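Notes for Sunday's talk, robotics club open afternoon, 21 February 2021

Okay, say hi, wait for the stragglers, check that Jahangir can hear me at the back. Thank Sunita Whitfield for letting us have the room again (and for the coffee!).

Start with how the project began. Back in November I had a club full of kids who could all drive an arm with a controller and get bored of it in an afternoon. Josefien asked if two arms could share one job, and well, there went our winter. We called the project Sodunine. Don't explain the name, it takes too long.

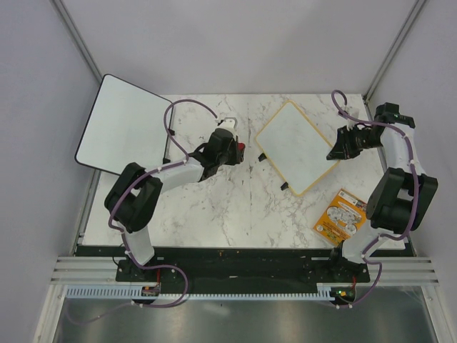
Sharing is the hard part, so slow down here. One arm doing a pickup is a nice first week. Two arms over the same table have to agree on who goes where, and our first try had no rule for that at all. So now each student team writes code for one side, and they have to talk to each other before they run anything. Point out the seam down the table, it's a handy line for talking about left side and right side. Then the cables: purple sleeves, white ties, big loops. Leave slack! Wim's team tied theirs tight the first time and the arm couldn't reach.

Numbers, if anybody asks: 130 practice sessions, 2,982 attempts logged, 1,061 marked good by the students themselves. They're tough graders.

Tell the story about Krešimir's sign error. Keep it short this time.

Then questions. Sign-up sheet is by the door, 5 spots left for spring.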